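Enden Court Residents' Association
Minutes of the general meeting, 08/11/2018, ground floor common room

Present: Balthasar Mayrhofer (chair), Ute Reuter (minutes), Halima Osagie, Celeste Veloso, residents of units 3, 7, 11 and 16
Apologies: Engelbert Koller

Meeting opened 7.05 pm.

1. Previous minutes
Accepted, with one correction. Item 4 said the side gate "has been fixed". Halima asked that this be changed to "is said to have been fixed". It still doesn't latch.

2. Soft plastics trial (Muketti)
Balthasar tabled the letter from Muketti offering a soft plastics bin for the car park from December. The letter says the program will divert "up to" 200 kilos a year from our building. Celeste asked what the figure was based on. Balthasar did not know. Unit 11 pointed out that "up to" includes zero.

The fee is $18 a month for the first 24 months, then "reviewed". Ute asked whether we could leave at the review. The letter is silent. It is also silent on where the plastic goes after collection, beyond "our processing partners". Halima said the last lot, Skostel, had partners too, and we ended up with a full cage behind the bike shed for most of winter.

Unit 7 spoke in favour and felt we were being too hard on a small firm. She would rather have a bin that half works than keep putting everything in the red lid. Noted.

Moved (Veloso/Osagie) that no contract be signed until Muketti names its processor in writing. Carried, unit 7 against.

3. Laundry
Sotelo quoted for a second dryer. The quote covers supply but leaves out the vent, the power point and taking the old one away. Unit 16 asked what it did cover. Returned to Sotelo for a proper price. The token machine is eating tokens again; residents to write their unit number in the book if they want a refund.

4. What counts as soft plastic
Muketti's flyer says "all scrunchable household plastics" in large type and lists 5 exceptions in very small type. Discussion went on for some time. Chip packets: flyer unclear. Bread bags: yes, if free of crumbs, which Celeste thought optimistic. Printed carry bags and tissue wrappers come under "scrunchable", but the flyer says nothing of stuck-on labels.

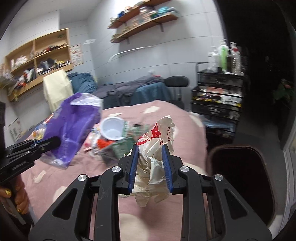
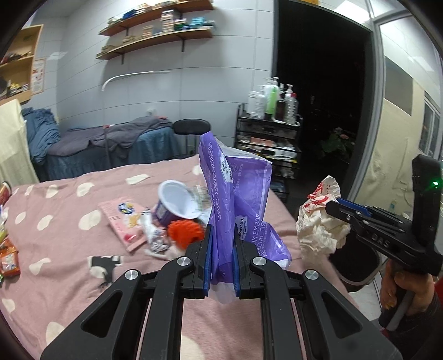 5. Actions
Balthasar: write to Muketti about the processor, the review clause and labels.
Halima: test the side gate and report whether it latches, yes or no.
Ute: chase Sotelo.
Engelbert: visitor parking signs (carried over again).

6. Other business
Unit 3 asked whether the hallway lights are meant to be on all day. They are not. Balthasar to look at the timer.

Meeting closed 8.20 pm. Next meeting in December, date to go up on the noticeboard.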